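3.2 Table allocation and seat choice

The second part of the study looked at how people divide a shared work surface when no one has told them how to do it. Earlier work on shared desks has mostly dealt with offices, where each worker has a chair, a screen and often a name card. Long tables in libraries, craft rooms and repair workshops have received less attention, although they are used by more people in the course of a day and change hands more often.

We collected data at 10 sites over one season, beginning in September. Seven were public libraries and three were open workshops, including the one at Skusar and the two run by Egger. Each site had at least one table long enough to seat six people. Staff kept a log of arrivals, chosen places and departures, which gave us around 2,000 seat choices after incomplete entries were removed. Visits shorter than 10 minutes were left out, as were groups that arrived together and sat down together.

Sites were assigned to one of 3 conditions. In the first, the table was left plain. In the second, small printed cards were set out to suggest a place for each person. In the third, the surface itself was divided with tape. Sites kept the same condition for four weeks before changing to the next, and the order was varied between them.

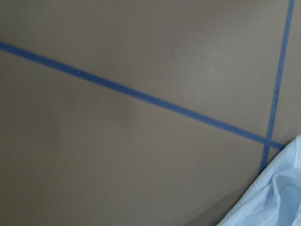
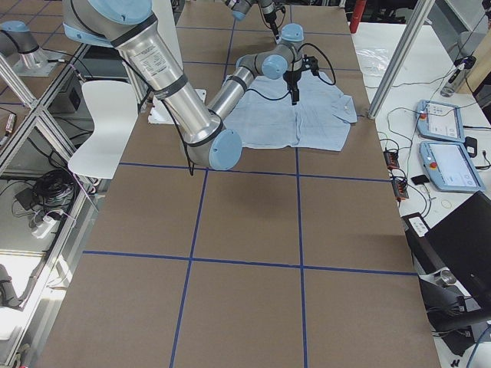 Figure 4. Blue tape on a work surface.

Marking a surface is a cheap measure, and several sites had used some form of it before the study began. The staff at Lendetau had tried chalk and then string, and gave up both because they got in the way of paper work. Tape stays flat and can be moved when a layout does not suit the users. A layout of large rectangles, as in the second picture of Figure 4, gives each person an area with a clear limit on all sides, while a single line down the length of a table only separates one side from the other. We treated these as two versions of the taped condition and report them separately in Table 5.

At plain tables, the first person to arrive took an end place in most cases. The second usually chose the far end on the opposite side, and the middle places filled last. This agrees with the pattern reported for library seating in general. Cards made little difference to the order in which places were taken. Staff at Dandell noted that the cards were often pushed aside or stacked by midday.

Taped tables filled more evenly. Middle places were taken earlier, and bags and coats were less often left on the part of the table next to the user. The effect was stronger with rectangles than with a single line, and it was weaker in the evening, when most tables were less than half full. It was also weaker in the workshops than in the libraries. Workshop users tended to bring larger items and to spread them over two areas if the next one was free, then draw them back when another person came to sit down.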